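Pellum library to stay open until 10 p.m. starting in May

The Pellum Public Library will keep its main building open four hours later on weeknights starting in May, the town said. The Benel Street building now closes at 6 p.m. Under the new schedule it will close at 10 p.m. on weeknights. Weekend hours stay the same.

The change follows a survey the library ran over the winter, in which 817 cardholders answered questions about when they use the building and when they would like to. Evening study space was the most common request, ahead of more parking and a longer loan period for movies.

"People get off work at 5, they drive home, they eat something, and by then we're locking the door," said library director Damian Aigner. "We've heard that for years. The survey put a number on it."

That number was 246, the count of people who said they would come in after 6 p.m. at least once a week if the building were open. Many of them are taking classes at night or working toward a license of some kind, according to written comments attached to the survey. Others said they share a house or an apartment and have trouble finding a place to read or do paperwork.

The late hours apply to the ground floor only. The children's room, the local history collection and the upstairs stacks will close at 6 p.m. as they do now. Patrons who need a book from upstairs in the evening can place a hold before 5 p.m. and pick it up at the front desk the same night.

Staffing

Two people will be on duty from 6 p.m. to closing each weeknight. One of the two positions is new. The other will be filled by current employees, who will rotate through the evening shift on a schedule posted a month ahead.

Aigner said the library had more applicants for the new position than it expected, and that the person hired will start training in April. The job is full time and includes one weekend shift a month.

Reference help will be limited in the evening. Staff can check out books, take payments for lost items and help with the printers, but questions about genealogy records and property maps will be held for the daytime desk. The passport service will also remain a daytime service, with appointments ending at 4 p.m.

The town is paying for the added hours out of the regular library budget. Part of the money comes from ending the bookmobile stop at the county fairgrounds, which had seen little use outside of fair week. The bookmobile will continue to serve the senior apartments on Mill Road and both elementary schools.

Town council members approved the change without debate at their last regular meeting. One resident spoke during public comment and asked whether the parking lot lights would be left on past 9 p.m., when they currently switch off. The town's public works office has since reset the timer, and the lights will stay on until 10:30.

The study room

Most of the evening activity is expected to be in the former periodicals room at the back of the ground floor. The magazine racks were moved to the lobby in the fall, and the room was repainted and fitted with new lighting and tables. The old oak tables, some of which dated to the opening of the building, were sold at the town surplus auction.

The room has seats for 122 people. It includes a row of single desks along the windows for people who want to work alone, and larger shared tables in the center. Outlets were added to the floor so that laptop cords no longer run across the walkways, a problem that had come up in two safety inspections.

The furniture came from Grokavska, a supplier that also furnished the town hall annex. The tabletops are white, a choice that drew some comments during the survey from people who thought they would show every mark. Aigner said the surface wipes clean with soap and water, and that the lighter color makes the room easier to light after dark.

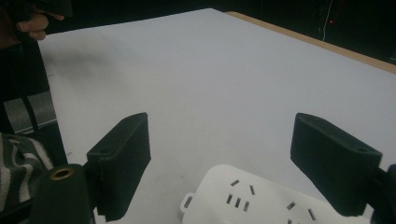 Noise, food and phones

The library is changing several of its rules along with its hours. Conversation at a normal volume will be allowed at the shared tables in the center of the study room. The window desks will be quiet seating at all times. Signs will be posted at both ends of the room.

Phone calls will have to be taken in the lobby. The current rule bans them in the building entirely, though staff have not been strict about it near the entrance.

Covered drinks will be allowed throughout the ground floor. Food will be allowed in the lobby only. Ccori, the coffee shop next door, has agreed to stay open until 8 p.m. on weeknights for a trial period that runs through the summer. The shop's owners said they will decide in the fall whether to keep the later hours, depending on sales.

The two small meeting rooms off the lobby can be booked until 9:30 p.m. Bookings are free for Pellum residents and can be made up to two weeks ahead, by phone or at the front desk. Groups from outside the town pay the same hourly fee as before. The rooms can't be used for sales events or private parties.

Anyone under 14 must be with an adult after 6 p.m. The library considered setting the age at 16 but lowered it after parents of middle school students objected. Students at Pellum High School asked for the later hours in a letter last spring, saying the school's own library closes half an hour after the final bell.

Getting there after dark

Transit was another concern raised in the survey. The last Route 3 bus now leaves Benel Street at 7:40 p.m., which would leave some riders without a way home if they stayed until closing. The bus operator has said it will look at adding a later trip but has made no commitment. Any change would have to wait for the next schedule, which takes effect in late August.

Until then, the library suggests that people who depend on the bus check the posted times before coming in for the evening. A printed schedule is kept at the front desk, and the lobby screen shows the next departure in each direction.

Parking in the library lot is free after 6 p.m. The rear entrance, which opens onto the lot, will be locked at that hour, and evening visitors will have to walk around to the front on Benel Street. The front entrance has a ramp and an automatic door. Two accessible parking spaces will be marked at the curb near the front steps before the new hours begin.

The bike rack will also be moved from the rear of the building to the front. Cyclists had asked for the change in the survey comments, and the town plans to do the work at the same time as the curb painting.

What stays the same

Loan periods and fees are unchanged. Books go out for three weeks and movies for one. The outdoor book drop remains open at all hours, but items returned after 10 p.m. will be checked in the next morning.

The Saturday story hour, the tax help sessions and the monthly used book sale will keep their current times. The English conversation group, which has been meeting in the afternoon, has asked to move to 7 p.m. and will do so in the second week of the new schedule. New members can join at any time and do not have to register.

Public computers will be available until 9:45 p.m. Sessions are limited to one hour when others are waiting. Printing from a phone, which has been unreliable since the network was replaced, should be working again before May, Aigner said. In the meantime staff can print documents sent to the library by email.

The library will count visitors each hour through the first six months and report the totals to the town council in the fall. Aigner said there is no set attendance figure the evening hours have to reach in order to continue, but that closing at 9 p.m. is a possibility if the last hour sees very little use.

"We might find that everyone clears out at 8:30," he said. "If that happens we'll look at moving those staff hours to Sunday, because that was the next thing people asked for."

The building will be closed for one day in late April while the door locks and alarm are set to the new schedule. The date will be posted at the entrance and printed on checkout receipts. No items will be due on that day.

Cardholders who did not take part in the survey can still send comments by mail or leave them in the box at the front desk. Library cards are free to anyone who lives, works or attends school in Pellum, and applicants should bring a photo ID and something that shows a current address.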